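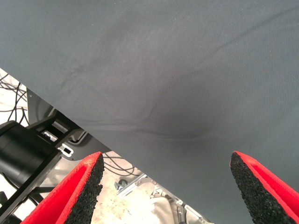

Grey sheet between the open gripper fingers, fabric cell, Lapointe workshop.

About Gremex

Gremex builds and tests handling equipment for soft materials: sheeting, covers, linings and light upholstery cloth. The company was set up by Harvey Bouchard and Josée Campbell, who had both worked on cutting tables and wanted a machine that could pick up one ply without dragging the next. We occupy Unit 5 of the Lapointe building. The workshop is on the ground floor, with the offices and sample store above it.

What we do

Most of our work is trial handling for manufacturers. A customer sends cloth, we run it through the cell and return a report giving grip settings, approach angle and the rate of failed picks. Fabric with a fine, matt weave is routine. Coated and very open cloths take longer and are quoted separately. We also supply finger pads, cut to order, and the Lonar controller, now in its second version.

Cloth does not hold its shape. It sags between supports and creases where it is pushed, so a position measured at the start of a move may be wrong by the end of it. The Lonar software therefore checks position again before closing. The method is slow — we say so in our quotations — but it suits short runs.

Open day

The workshop opens to visitors once a year. The last open day was held on 21/09/2018, when Chaimae El-Sayed ran the fabric cell and Mackenzie Fraser took questions on controller set-up. The demonstration covered approach, edge contact and lift on a single large sheet. Each session lasted 30 minutes. Visitors may bring their own samples, at least 772 mm on the shorter side, labelled with fibre content and weight.

School and college groups are received separately in February. Safety glasses are provided. Visitors stay behind the yellow line while the arm is powered, and long sleeves should be fastened.

People

Harvey Bouchard — mechanical design
Josée Campbell — trials and reports
Mackenzie Fraser — Lonar controller
Chaimae El-Sayed — cell operation
Kendra Bouchard — visits, orders and accounts

Requests for a visit should go to Kendra Bouchard, extension 3324. Pad orders placed under the old Premer part numbers are still accepted.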